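Setting up incident alerts on the Ristance scanner app

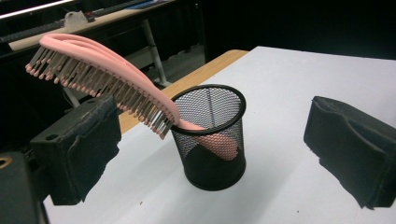 Pink vented brush in a black mesh cup.

Part 3: Getting alerts for your own area

I wrote this part after my neighbor Elikem Sulemana got woken up by every fender bender between Kamham and the coast. You want the sheriff's calls near you and not much else, so let's set it up that way.

1. Open Ristance and tap Alerts, then Add Area. Type your town or drop a pin. I used Pekier for mine.

2. Set the radius. It starts at 43 miles, and that's way too much! I keep mine at 5.

3. Pick your call types. I leave on Assault, Shots Fired, Missing Person and Road Closed. Traffic Stop is off and it's staying off.

4. Choose your dispatch channel. If you live near the county line (Brandes folks, I mean you), add both counties or you'll miss half of what goes on.

5. Tap Save and wait for the green check mark. On my old phone that takes almost a minute.

Note: The alert history holds 2000 entries and then starts dropping the oldest ones. If you want to keep something, tap the star next to it.

Note: Quiet Hours are under Settings, not under Alerts. I looked for them for ages – Lutz Eichhorn finally wrote in and told me where they were.

Caution: An alert shows what a caller reported, and first reports get changed a lot. Please don't post names or addresses from it, and don't drive over to take a look.

Caution: The app can't call for help. If you see something happening, dial 911.

Next up is Part 4, sharing an area with family.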